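Subject: Re: [househints] Drop zones, key hooks and the rest of it
From: Rok Yordanov

Elvia Ocampo wrote on Sunday:

> I'm a convert. One surface for everything that comes
> through the door, keys included, and the wine glasses
> go on a stand next to it so they're out of the cupboard
> for good. I got the idea from the Starnura booklet. It
> says a household can save 200 hours a year. Has anyone
> here tried it and NOT liked it?

Me, Elvia. Hand up.

I'd like to know where the 200 hours come from. I read the booklet twice and there's no source, only a drawing of a clock. If I lost that much time to my keys every year I'd see a doctor before I bought a stand.

My bigger complaint is that a drop zone works for the kind of thing you drop, and glasses aren't that. A stand with thin curled arms looks nice in the shop. You have to come at each arm from the right side, with the glass upside down, and if the keys and the snacks are in front of it you're reaching over them. So a glass gets laid down "for a second" and stays there. Plastic ones survive that. I wouldn't do it with my mother's.

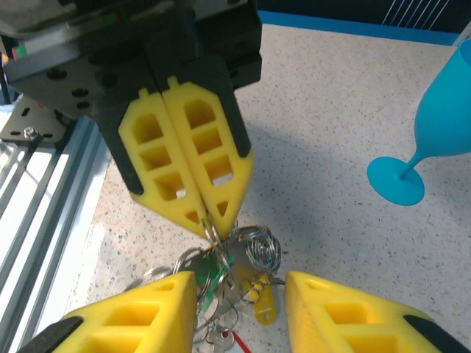
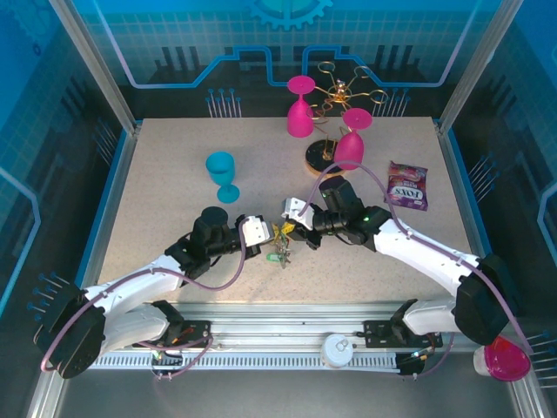 Keys next to a turquoise glass in the first, and the stand in the second with two pink glasses up and the turquoise one on its side.

Two out of three hung up, then. I'd call that a normal result for one of these stands, and I don't think a bigger one would change it.

On the keys, look at how many rings there are. A green tag, a yellow fob, another tag in red and white, and a coiled wire ring on top of it all. A bundle like that will be a nuisance on a hook, in a bowl or in your Flustberg tray. Take the rings apart and see which keys you still use. I did mine last October and got rid of an old bike lock key and two I couldn't place at all. The bundle fits in a jacket pocket now – no furniture needed.

The snack bag (Fox's, purple) I have no quarrel with. Snacks on the table get eaten and the problem goes away.

For what it's worth, what I'd try before spending anything:

- glasses back in the cupboard, on the lowest shelf
- one nail by the door for the keys
- a week of leaving it alone

If that fails, fine, buy the stand, but put it somewhere you can get at from both sides and keep the keys off that table. And please don't get the Prulteo version with the felt pads. Mine shed fluff into every glass and the shop wanted the box back before they'd talk to me.

Min, you said you had a rack that screws in under the shelf. Did it hold? I'm willing to be talked round on that one.

Rok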